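Ticket 232 – Lomo card room booking system
Opened: November 2025
Reported by: Meifang Bai, Astberg branch
Assigned to: Jong-dae Bae

Members booking a table for the December whist evening receive the message "No seats left", although the evening has 100 places and most remain open.

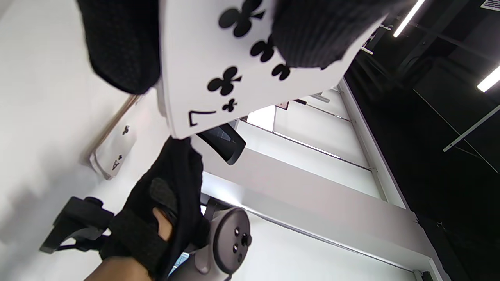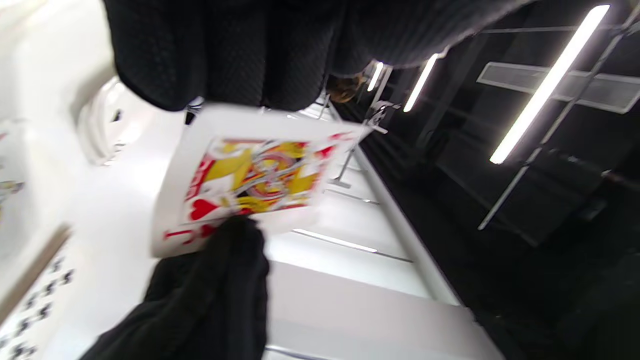
Attached: the seven of clubs, then a court card in hearts.

Update 1: The fault was reproduced on 2 accounts. Bookings made at the front desk are not affected.

Update 2: The Hirose and Astberg evenings were found to share one seat limit – the Hirose evening is full. The limits have been separated.

Update 3: Members who were refused a place have been invited to book again. The branch is asked to confirm by reply that new bookings are accepted.

Status: awaiting branch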